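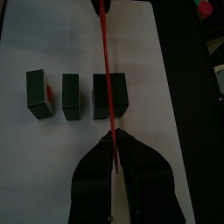
I held out against a white work surface for years on the grounds that I know myself. White shows everything, and I saw no reason to furnish the evidence. Then the old brown bench top swallowed its last set screw and I gave in. A pale top is a second lamp you don't have to plug in, and dark things laid on it can be found again. Three dark green blocks in a row on white, with a bit of space between them, are hard to lose and easy to pick up one at a time. The same pieces on my old bench would have been a rumor. What follows is what I've learned about living with a light-colored table in a workshop that also does duty as a mending room, potting shed and, in October, pumpkin morgue.

Choosing the top

You don't need to spend money on this. I priced a proper Gurnico bench at $900 and then went home and looked at the one I had, which suddenly seemed fine. A smooth white panel laid over an ugly bench does the same job. Screw a strip of wood along the front edge, underneath, so it hooks over the lip and can't creep away from you while you're sanding. Leave the panel unglued. You will want to flip it someday, and you will want to do it without a pry bar.

Go for satin if there's a choice. High gloss throws the lamp straight back in your face, and dead flat paint holds on to every pencil line you ever draw on it. I had flat paint for one winter and could read the whole history of a birdhouse, including the arithmetic I got wrong.

Round over the front corners with 100-grit paper before you paint or seal anything. Your hip will find those corners in the dark.

Lighting it

One bulb overhead turns a white table into a patchwork, with a bluish end and a pinkish end and your own shadow parked over the part you care about. Put a lamp on each side, low, and aim them a little past the middle so they overlap. Use the same bulbs in both. I ran a warm one and a cool one for most of a year and matched three cans of touch-up paint under them, none of which matched anything once it got outdoors.

If you sew or paint at the table, check colors at a window in the morning before you commit. Divina Tagle taught me that one after I patched her navy tote bag with black.

Laying out parts

When you take something apart, set the pieces down in the order they came off, left to right, and leave a gap between each. The gap matters more than the order. Pieces that touch get swept up together, and a pile has no memory. If two parts are supposed to stay together, put them closer to each other than to the rest and you'll remember why later. Usually.

Stand things on end only if they'll stay there when you close a drawer. My bench drawers close with a bang, so mine lie down.

Small round items get a saucer. Springs get a saucer with another saucer on top.

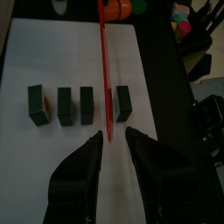 Face everything the same way if you can stand to. A label or a marked edge turned toward you will save you from picking each piece up to check it, and if one is facing the wrong way you'll notice before it goes back in backward. I've reassembled the same Zurnis coffee grinder twice in an evening, and the second time was entirely the fault of a washer I'd put down upside down.

Stop for supper when you need to, but write on a scrap of paper what you were about to do next and leave it in the middle of the table. "Long screw, left side" is enough. "Finish this" is what I usually find, in my own handwriting, and it has never helped.

Keeping it white (or near enough)

Dish soap and a damp cloth take care of most of it. Wipe with soap, wipe with plain water, then dry it, or you'll get a tacky film that collects lint as though paid by the ounce.

Pencil: a white eraser, before you wet it. Wetting pencil marks first turns them gray and spreads them out.

Ballpoint: rubbing alcohol on a cotton ball, dabbed on. Try it under the edge first if the top is painted. It can lift latex paint very nicely, and then you have a clean patch with no white on it.

Wood glue: let it skin over and peel it off with a plastic scraper, or an expired library card. Going after it wet gives you a larger and thinner glue problem.

Tea rings: baking soda mixed with a little water, left to sit while you drink more tea. Use a coaster this time.

Rust spots from a wet tool: lemon juice and salt, rinsed well. After that, quit putting wet tools on it. I say this to myself as well.

Skip steel wool and scouring powder altogether. They'll take off the stain and the finish with it, and the next stain moves right in and stays.

Covers and mats

For anything really messy I put down a sheet of Flokadeck matting and let it take the abuse. It lies flat and rolls up, and it can be hosed off in the yard. An old shower curtain is nearly as good, though it slides, and you'll have to live with whatever is printed on it. Mine has seahorses.

Newspaper is free but the ink comes off on pale wood and damp hands. Brown paper bags cut open along the seam are better. Janelle Yap saves hers for me, folded in quarters, and I've never had the heart to tell her I've got a shelf of them.

Keep a separate cutting mat and use it every single time. One slip of the knife makes a groove, and grooves fill with graphite and dust until your handsome table looks like a map of someplace with a lot of rivers.

Keeping it clear

A clean flat surface in a house attracts mail. I've tried signs. What worked was putting a shallow tray on the shelf by the door, so that things have somewhere worse to land. Dexter Ambrosio swears by tilting his whole bench a few degrees so nothing can be left on it, and I suppose it depends how you feel about chasing pencils.

Keep a strip at the back, a hand's width deep, for the things that truly live there: brush jar, tape, ruler, the good scissors. Everything else goes home when you do. If you leave a job out overnight, drape a light cloth over it, partly for the dust and partly so you don't have to look at it over breakfast.

Once a season I take everything off, wash the top, and go over it with a coat of paste wax, buffed hard with an old T-shirt. Glue pops off a waxed surface and pencil wipes away. Don't wax if you're about to do any finishing work on top of it, though, as the wax gets onto the wood and the varnish will sulk. I did this to a stool for Jerome Aquino. He says the mottled effect has grown on him, and he keeps a cushion over it.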